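Mondside Community Food Pantry: Minutes of the Monthly Meeting
Posted in January by the Pantry Secretary
3 min read

The meeting opened at 6:30 in the evening, a little behind schedule, as people were still getting themselves tea and catching up after the holidays. The minutes of the last meeting were read and accepted with one small spelling change.

1. Deliveries
We were very glad to hear that 1,789 food boxes went out over the past year, and there was a warm round of applause for the drivers, who had some truly awful weather to deal with. The Pletholm route is still the hardest to cover. After a long and friendly talk it was agreed to split it in 2, with the northern half leaving at 5 in the afternoon so that families get their boxes before supper.

2. Children's meals
The school break meals went well, and several parents wrote in to say thank you. Members would like to see more fruit and fewer canned puddings, and it was agreed to ask Kapoor Produce for a price on apples and pears. Place settings for the little ones were also talked over at some length, and everyone likes the cheerful space theme.
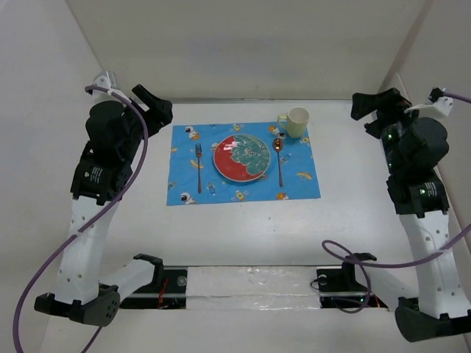 3. Cold storage
The older freezer is making that noise again. Flastik has offered a repair visit, and we will take them up on it before looking at a new one.

4. Any other business
Around 16 new households have signed up since the fall, mostly from the Pletholm side. Sign-up forms are needed in larger print.

The meeting closed at 8:15. Leftover bread is on the side table for anyone who would like it.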